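Visit report: Gokum flour mill, Cotside

Margit Aasen, 9th August

The Gokum mill opened its doors to trade visitors for one morning. I went with Prakash Thampi, who buys flour for two bakeries and wanted to see the grading line. The party was limited to 13 and split between two guides. Ours was Parvathi Nambiar, the shift miller.

Intake

Wheat arrives by lorry at the north yard and is sampled before tipping. The sampling probe takes grain from three depths, and the moisture reading is displayed in the weighbridge office. Anything above the mill's limit goes to the drying bins on the far side of the yard. These were under repair and we saw them from the outside only.

The intake pit is covered by a steel grid. Dust extraction at this point was good. It was noticeably poorer at the top of the elevator, where the inspection hatch had a worn seal. Ms Nambiar said a replacement was on order.

Cleaning and conditioning

Grain passes over a magnet, through a sieve separator and then a destoner. The destoner deck was running at a shallow pitch, and the reject tray contained small stones and a little broken grain. Water is added in a screw conveyor, after which the wheat rests in bins. Resting time depends on hardness and is set by the miller from a printed table. Prakash asked whether the table was revised for each harvest. It was last changed in February.

Milling floor

There are 3 break passages, followed by the reduction rolls. The break rolls are fluted and the reduction rolls smooth. Roll gaps are adjusted by handwheel and checked by feel as well as by gauge. Conversation is not possible on this floor and ear defenders are compulsory, so questions were held until the stairwell.

The sifters stand one floor up. Their sieves are cleaned on a fixed rota, and the log by the door was complete for the current month. The frames are timber and the older ones show wear at the corners.

Packing

Two lines, one for retail bags and one for sacks. The retail line was stopped for a film change. The shift total on the board beside the sack line was 1,731, and the stitching looked even on all the sacks I could examine. Pallets are wrapped by a turntable machine and moved to a store with 300 pallet positions. The store was clean, with clear gangways and legible bay numbers.

Test kitchen

Krishnamoorthy Sundaram runs the baking tests. Soft, low-protein flour is judged mainly on steamed dough, where colour and surface show faults that a crust would hide. He looks for a pale crumb, a smooth skin and no collapse at the centre. 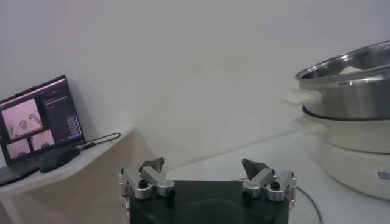
Steamed buns are scored for colour, surface and shape.

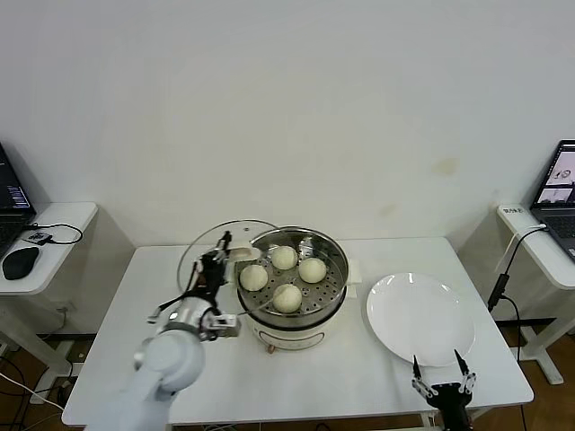
Getting there

The mill is a short walk from Cotside station, by the canal path. The path is unlit and has no handrail at the lock. Visitor parking is behind the packing hall and is shared with delivery vans. Safety shoes are not supplied. Bookings for the next open morning go through Marina Papadakis in the mill office.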